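Section 2: Getting a garment flat before you fold

We know it's tempting to go straight to the folding, but a minute or two of smoothing makes everything after it so much easier. The Zultero folding guide works best over a dark cloth, where pale and gray pieces show up nicely.

1. Spread the cloth over your table and lay the garment on top, creases and all.
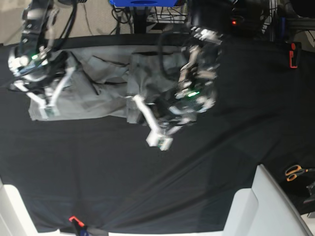
2. With trousers, find a long seam first and let it lead you - once the seam runs straight, the rest tends to follow along quite happily. Work from the middle out to the edges.

Note: Small wrinkles in the cloth itself won't hurt anything.

3. With a T-shirt, look for the collar and the printed label inside the neck, then open out any sleeve that has folded over on itself.

Caution: Don't tug at the collar ribbing, or it may stretch.
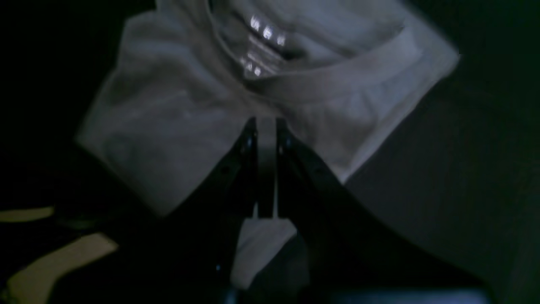

4. Check the hem for any turned-under edge, and smooth it out with the flat of your hand.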